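How to hand in a parcel at the self-service counter

Delia Durán, Mon 20 July

When I moved here I was a little afraid of the parcel counter, so I wrote down the steps for myself. Now I share them for other people who send things in bags and small boxes. You need 2 minutes if the waybill is already on the parcel.

1. Prepare the waybill

Print it at home or in the shop. Stick it on the biggest side and press the corners well. It must not go over an edge or a fold, otherwise the lines of the code will bend.

2. Find the grey surface

Look for the white symbol with a dot and curved lines on both sides. This is where the parcel goes. Take away your keys and your phone first.

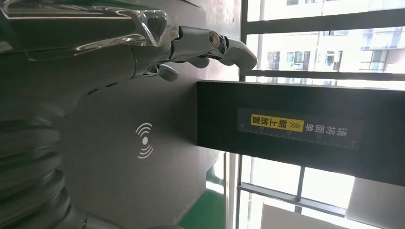 The white symbol on the dark grey panel, with the black box on the right.

3. Read the label before you put anything down

The label on our counter is in Chinese: 请将面单朝上放置. It means "please place the waybill face up". I did it wrong on my first visit and had to start again, so please check this – the side with the waybill must look at the ceiling.
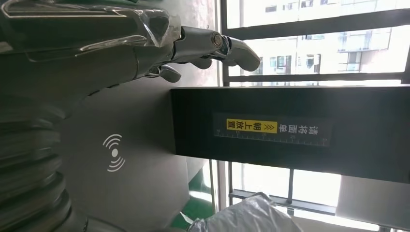 The label is on the black box, beside the grey surface.

4. Put the parcel down

A box is easy. A soft bag needs more care, because the things inside slide to the bottom. Hold it by the top, let the contents settle, then lower it slowly over the symbol.

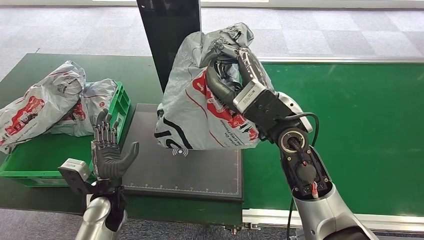 When the bag is lying down, make the plastic flat with your hand, mostly over the waybill. Small wrinkles at the sides are no problem. If the bag is very full, turn it a little until it stays still by itself.

5. Wait and take the receipt

Do not touch the parcel during the reading. If it does not work after two tries, smooth the waybill again or ask at the desk. Keep the receipt until the parcel has arrived. Mine from Skulero are in a drawer, and I throw them out in August.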